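The Torby Hand-Held Gripper from Dresent

When Chunhua Dai and Elie Hakim started sketching the Torby, what they wanted was a tool you could pick up in your own bedroom and use to show a robot how you do things, with no arm bolted to a bench and no afternoon lost to setup. You hold it, you do the chore the way you always have, and the camera on the tool records what the fingers are up to. It's a lovely, simple way to work, and we've grown very fond of it!

Clothes are where most of our customers begin (puffy jackets especially, bless them, they never lie the same way twice), so the two facing fingers carry soft-cornered thinking throughout: a wide opening, linked arms, and a flat pad on the inner side.

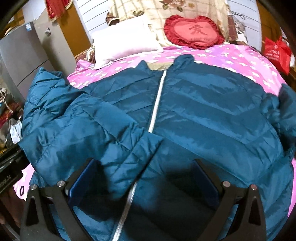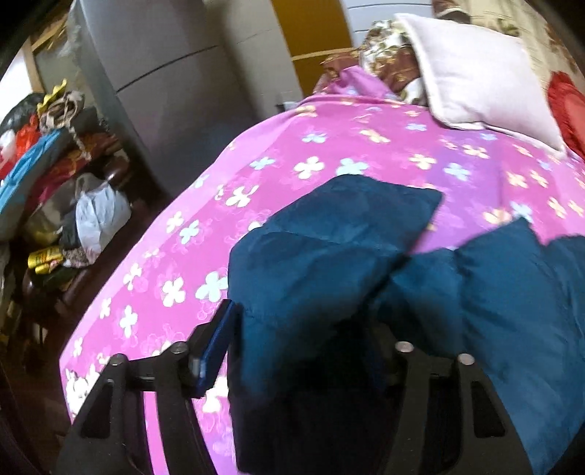

Each Torby is checked by Burgi Ammann in our Undley workshop before it goes in the box, and she is very particular about the joints. You'll also get a charging lead, a spare set of pads and a printed guide that walks you through your first 50 demonstrations at an easy pace. Please do take your time with those, as slow, steady movements are much kinder to the robot that has to learn from them.

Torby, single: $380
Spare pads and pivots kit: $149
Schools and labs ordering a pair can write to Shengli Cai for a quote.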